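Arash Hashemi buys things for the robot kitchen project at Mindmont, a job he describes as "saying January a lot." He has a spreadsheet with 544 rows. Two of them are arms.

The rest is what arms need: mounts, cables, spare fingers, a torque wrench that someone already lost. "People budget for the robot," he said. "Then the robot shows up and wants furniture."

His own plan was to order both arms in the spring. His colleague Kenta Nagano talked him down to none, at least until the tasks had been run in simulation. Nagano builds the simulated kitchens, and he is not sentimental about them. "The marble cost me nothing," he said. "I could have had gold."

The current task has an arm working over a counter, with a plate of food and a small red cup within a short distance of each other. Hashemi watches these runs with a quote from Gravisis open in another window, checking reach against price. A longer arm would add 20 percent. He would like very much not to need one.

"Kenta moves the counter and I save a month's rent," he said. "Then he moves it back."

Nagano says he only moved it back once.
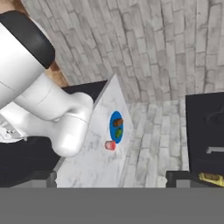 What he would buy first

The mount, said Hashemi, and he didn't have to think about it. The last one came from Saavedra and arrived with holes for a different arm. It is now a very expensive doorstop, listed on row 412 under "facilities."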